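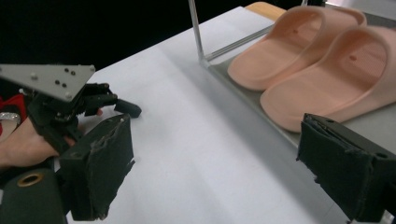
FLANERARD, September – The Rutach paper mill opens to visitors once a year, and the line at the gate had already reached the bridge when I got there at 9:30 in the morning. Admission is free. You pick up a paper tag with a tour time on it, tie it to your jacket, and wait in the yard until your time is called. Mine was 10:15, which left time for coffee from the Sabbagh bakery stand and a look at the outside of the buildings.

The mill sits on the Patar, a narrow, fast river that comes down through the town and drops several feet right behind the main building. The date over the door is 1772. Most of what you see from the yard is newer than that. The front wall was rebuilt in brick after a fire, and the drying loft has had its roof replaced more than once. The stone channel that brings the water in is original, according to the guide, and so is the ground floor on the river side.

Tours go out in groups of 15. The guide had worked in the sheet room before she started leading visits, and she kept to the practical side of things, with very little about the founding family. That suited me. There is a long board about the family in the entrance hall for anyone who wants it.

The first stop is the rag room. Rutach still makes some of its paper from cotton and linen, and the scraps come in bales from shirt and sheet makers. They are sorted by hand at slatted tables. Anything with elastic or synthetic thread goes into a bin and gets sent back. Buttons used to be the main problem when the mill bought old clothes, and there is a jar of them on the windowsill. It now buys only cutting-room scraps, so the buttons in the jar are all old.

From there you go down a flight of worn steps to the beaters. It is loud, and the guide waited until we were back on the landing to explain anything. The rags are cut small, soaked, and run around an oval tub under a heavy roller until the fibers come apart. A batch for writing paper takes most of a working day. Paper for bookbinders is beaten for less time, and the sheet ends up softer. She passed around two jars of pulp held up to a lamp, one early and one finished. The early one still had bits of thread in it. The finished one looked like thin milk.

The old water wheel does not drive the beaters anymore. They run on electric motors, and the wheel turns only for open days and school visits. If you want to see it moving, go out the side door at the top of the hour. It runs for a few minutes and then they shut the gate again. Children get the front spot at the railing.

The sheet room is the part most people come for. Two papermakers stood at the vat and worked as a pair, one dipping the mold and the other turning the wet sheet out onto felt. They hardly spoke. The one dipping gave the mold a short shake side to side and front to back while the water ran out, and then handed it over and took the second mold without looking up. It went quickly. The guide said the best day on record at that vat was 1,312 sheets, written on the wall in pencil by somebody long retired. The pencil mark is still there, under a piece of glass.

Visitors can try it at a smaller vat in the next room. I made one sheet. It came out thick at one corner and close to see-through at the other, and the woman helping us said that meant I had tipped the mold coming up. The second time I held it level and was too slow, and the pulp bunched up in ridges. They press your sheet, put your tag number on it, and you can collect it dry at the end of the day or leave an address and have it mailed.

Up in the drying loft the sheets hang over ropes in small bunches. Wooden shutters run along both sides, and they are opened or closed depending on the weather. In damp months drying can take more than a week. The loft was cool and smelled a little like wet wool. The floorboards have gaps in them, so leave the high heels at home, and hold on to your phone.

After the loft you are on your own. The finishing room has a table of rejects – sheets with a drip mark, a hair, a torn edge – sold by weight. I bought a bundle and have been using it for shopping lists, which it handles fine, though a fountain pen spreads on some of it. The regular shop is next door and is not cheap. Envelopes and small notebooks were going fastest. The large sheets for watercolor are kept in flat drawers, and you have to ask to have them opened.

There is also a small exhibit on watermarks in the old office. It has a light table and a stack of sheets you can hold up yourself. The earliest Rutach mark is a plain fish. Later ones add a crown, and then for a while a fish and a crown and so many letters that the whole thing is hard to read. The labels are short and clear. I spent longer there than I had planned and missed the second running of the wheel.

Lunch was soup and bread in the yard, or cold sandwiches if you got there late. The tables fill up by noon. I took mine down to the river path, where there are a few benches and a good view of the weir.

Getting there is simple. The number 18 bus from the train station stops on the far side of the bridge, and the walk from there is flat. Parking is in a field behind the school and was muddy at the entrance. The rag room, sheet room and shop have level access or a ramp. The beaters and the loft do not, and there is no elevator. A short film in the entrance hall covers both.

If you go, take an early tour. By early afternoon the wait for the small vat was longer than the tour itself, and the last groups of the day were told they might not get a turn. Wear sleeves you can push up past the elbow. Aprons are provided, but they are cut for tall people and the water still finds its way into your shoes.

My sheet came in the mail nine days later, flat between two pieces of cardboard, with the tag number penciled on the back.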